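11/10/2026 – a long thread about robots and small chores, from somebody who has worked beside them since July. English is my third language, so please forgive the slow sentences.

**1/**
My cousin asked me last night if she should wait to buy a dishwasher, "because the robots are coming anyway." I told her to buy the dishwasher. Then I could not sleep, so now you get the thread.

**2/**
For those who are new: I work at Softić, in Praltport. We repair and repack small household appliances. Kettles, hair dryers, desk lamps, chargers. People send them back, we test them, clean them, coil the cord and put them in a box. The last two steps are the ones my manager would like to give to a machine.

**3/**
So we have an arm on the bench. It has a two-finger gripper and a small camera near the gripper. The software comes from Clolel. I am not an engineer. I am the person who prepares the bench, starts the run and writes down what happened.

**4/**
Let me begin with what goes well. Boxes go well. Put a closed carton in front of the arm and it will move it to the shelf, and it will do this all afternoon without a sore back. I had a sore back for six years, so I do not laugh at this.

**5/**
Lamp bases also go well. They are heavy, they have a flat bottom, and they stay where you leave them. I think a good part of robot success is the object being polite.

**6/**
Now the cords.

A cord is not polite. You pick up one end and the other end moves also. You put it down and it opens again a little. Two cords from the same factory behave differently, one was in a drawer for a year and one was in a hot car.

**7/**
In July we made a proper count, which I was asked to share inside the company and now have permission to share here. 398 tries at one job: take the cord by the plug end, bring it to the tray, let go. 196 were done with no help from me.

**8/**
I have heard two opinions on this number. One colleague says, "Almost half, that is wonderful, two years ago it was zero." Another says, "If I did my work correctly half of the time I would be at home." I think both are right and I would not like to choose.

**9/**
What happened in the other tries? Mostly boring things. The fingers closed beside the cord. The fingers closed on the cord but too far from the plug, and the plug swung and hit the tray. Sometimes the arm simply stopped and waited for me, and I prefer this one to all the others.

**10/**
Speed is the other question everybody sends me. I coil and tie a kettle cord in 30 seconds if I am not talking. The arm needs 80 seconds only to bring the cord to the tray, and it does not tie anything. But it does not talk, so maybe it is more equal than it looks.

**11/**
Halima Makokha, who trained me at the bench, has a good test for this. She closes her eyes and coils a cord. Try it at home, it is easy. Your fingers feel the twist in the cable and turn it back before you think. Then try it with your eyes open and thick oven gloves on. Much worse! The arm is closer to the second situation.

**12/**
A person also uses the whole hand. The last two fingers hold the finished loops, the thumb guides the new one, and the other hand pulls. With one gripper you must put the cord down between each step, and each time you put it down it becomes a new problem.

**13/**
"But I saw a video where a robot folds a shirt." Yes, me too, and I believe the video. I would like to see the same robot with my shirts, in my bedroom, at nine in the evening, with the one sleeve inside out. A house is not one chore. It is many small chores with bad light.

**14/**
The moving is hard for the eyes too. A thin dark cable beside a black plug or a black adapter, next to a dark gripper, while the arm is traveling – I have difficulty myself when I look through the recordings. At my bench I can tilt my head. The camera goes where the arm goes.

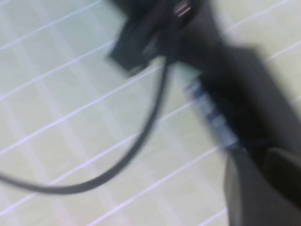
**15/**
We also tried to change the work to help the machine. We put a stiff paper sleeve on each cord before the run. It became easier to grip, and I spent my morning putting paper sleeves on cords. My manager looked at this for some time and then we stopped with the sleeves.

**16/**
There is a shop across town, Omine, that sorts returned toys. A friend there tells me their arm is very good with plastic bricks in bags and very bad with anything that has a string. So perhaps it is the same story in every shop, or perhaps only in the two shops I know.

**17/**
My answer to "can they do it yet," for today: moving closed boxes, yes. Heavy things with a flat bottom, yes, if somebody prepares the table. Cords, half of the time and slowly. A kitchen after dinner, I would not leave it alone with the glasses.

**18/**
Am I afraid for my job? A little, on some days. More often I am curious. In July I was setting the cord out by hand for every try, very straight. Now I can drop it in a mess and the arm at least goes to the correct end most mornings.

**19/**
Somebody asked already if I will share the new count. We are going to repeat the same job with the same tray, and I will post the result if I am allowed, good or bad. Please send me questions about cords, I have become a person with opinions about cords.

**20/**
And to my cousin, who reads this: the dishwasher. Buy the one with the cutlery drawer on top.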